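Caring for a White Work Surface: Cleaning, Stain Removal and Layout

Updated 12 December 2019

White tabletops are common in kitchens, hobby rooms and small workshops. They reflect light well and make small parts easy to find. They also show every mark. The notes below apply to laminate, melamine and painted tops. Solid stone, oiled wood and bare metal need different products and are not covered.

Identify the surface first

Look at the underside or at an unfinished edge. Laminate shows a thin dark or brown line between the face and the core. Melamine-faced board has a thinner face and usually a separate edge strip. Paint can be recognized by brush or roller texture under a low light held to one side. If the type cannot be determined, treat the top as painted, as paint tolerates the least abrasion.

Test any cleaner on a hidden spot. Leave it for the full contact time on the label, rinse, let the spot dry, and compare it with the surface next to it in daylight. Dulling is easier to see from a low angle.

Routine cleaning

Dry grit causes most fine scratches. Remove it before any wet cloth touches the surface. A soft brush or a vacuum with a brush head is suitable. Do not sweep grit off with the side of the hand.

Wipe with warm water and a small amount of dish soap. Wring the cloth until it no longer drips. Work from the back of the table to the front in overlapping strokes, rinse with a second cloth and plain water, and dry at once. Soap left to dry forms a film that holds dust and turns gray within a few days of use.

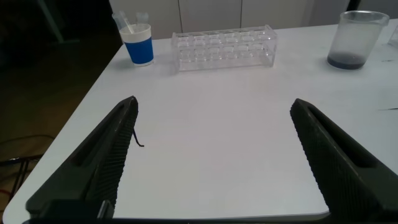
Stains by type

Coffee and tea. Mix baking soda and water to a thin paste. Lay it on the stain, cover with a damp paper towel, and wait. Lift the paste off without rubbing. Repeat if a yellow tint remains. Old rings may need 2 rounds.

Ballpoint and marker. Dampen a white cloth with rubbing alcohol and dab from the outside of the mark toward the center. Change to a clean part of the cloth after each pass. Keep alcohol off painted tops unless the test spot showed no change. Keep it away from open flames and pilot lights.

Pencil and rubber marks. A white vinyl eraser removes both. Brush the crumbs away before wiping.

Potting soil. Let it dry fully. Damp soil smears and works into the texture of the face. Once dry, vacuum it, then wash as usual.

Grease and machine oil. Blot with a paper towel, apply undiluted dish soap, wait a few minutes, and rinse twice. Solvents remove oil faster but can soften the glue at an edge strip.

Glue. White glue softens under a warm damp cloth. Super glue should be left to harden and then lifted with a plastic scraper held nearly flat. Acetone will damage paint and many plastic edge strips.

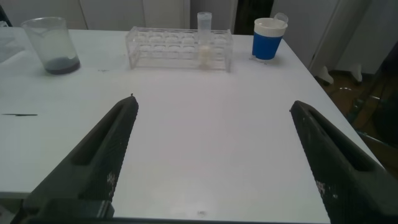

Melamine foam blocks are often sold as erasers for walls. They are a very fine abrasive. On a glossy top they leave a dull patch that cannot be polished out by hand. On a matte top they are acceptable for small marks, used wet and with light pressure. The same caution applies to scouring powder, which should not be used on any of the tops covered here.

Bleach is rarely needed. If it is used, dilute it as the label directs, rinse well, and never combine it with ammonia, vinegar or other acids. Ventilate the room.

Edges and joints

Water enters at the edges long before it passes through the face. Check the front edge and the corners each June and again in winter, when dry indoor air opens small gaps. Press a loose edge strip back with contact cement and hold it with masking tape until set. A bead of clear silicone along the wall side prevents spills from running down behind the table. Swollen board does not return to its original thickness, so a damaged section has to be cut out or hidden under trim.
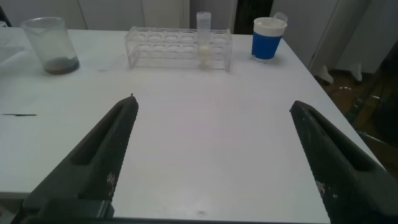
Layout of the work area

1. Keep tools and containers in daily use along the back edge. The front should stay clear for work in progress.

2. Store liquids at a lower level than paper and electrical items.

3. Place a cutting mat under any blade work. Knife cuts in a white face fill with dirt and cannot be cleaned.

4. Put felt or cork pads under ceramic pots and metal bases. Replace the pads when grit becomes embedded in them.

5. Use a trivet for hot pans. Scorch marks on laminate are permanent.

6. Set the lamp on the side opposite the writing or cutting hand to keep the shadow off the work.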